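Six weeks of nothing and then two emails before breakfast. One was the gas people. The other was from Dorothy Wainwright at Pistora, who you may remember (you won't) once read 69 pages of my novel and called it "brisk". She wants to know if I'd write a column for their podcast thing. Not the novel. A column, read aloud, by me, in my own voice, which my sister says sounds like a satnav with a cold.

Said yes obviously. Would have said yes to reading out the gas bill.

Fee is £198. I've already spent it twice in my head -- once on boots, once on a weekend in Hekonside being literary by a window. Bradley Haworth did one last January and says they still havent paid him but the biscuits were good.

First one's due at 6 tomorrow evening. Subject: "anything, but warm". Am I warm? I wrote four hundred words on the Cidstead bus station and it came out quite cross. Started again with my mum's hats. Also cross, somehwo.

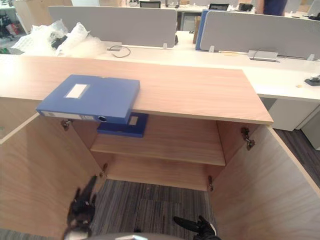 So it's hats or buses. Leaning hats. Will post the link when its up, and please be nice about the voice.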